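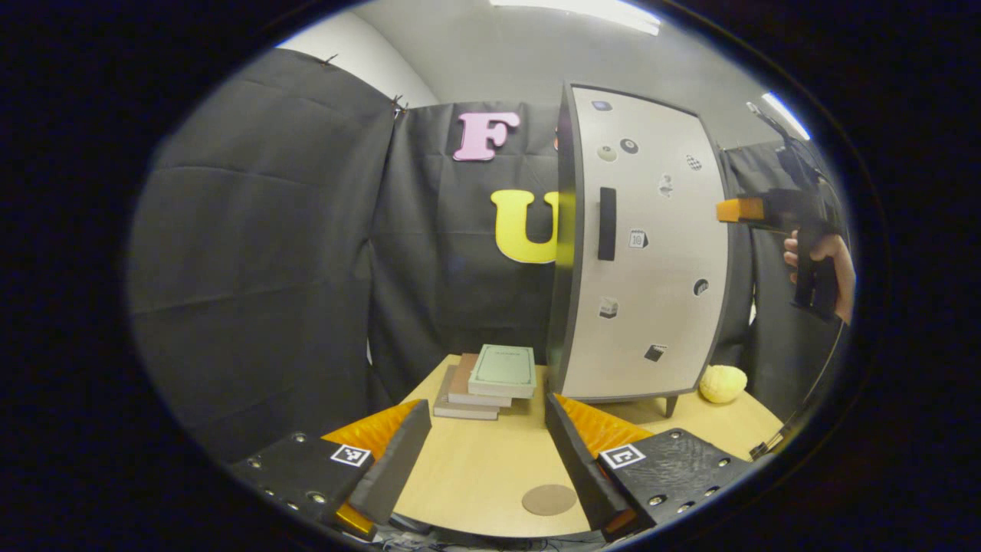 Student Projects > Home & Living
Search this site... Go
3 comments 11 shares

Water rings on tabletops – final report
Sorin Mladenović and Boglárka Bíró

Question was simple: which finish marks worst under a cold glass. Cut 46 pine squares from one board, sanded, then oil, wax, varnish or nothing. Glass of ice water on each, left overnight.

Bare wood worst, no surprise. Wax went cloudy but most of it buffed out. Oil in between. Varnish fine exept two squares where we missed the edge and water got under.

Problems: ran out of wax, second tin was a diffrent brand so those squares are listed apart. Room temp not controled. Boglárka did all the scoring by eye, same lamp each time.

Would repeat in December when the air is drier. Hot mugs not tested yet.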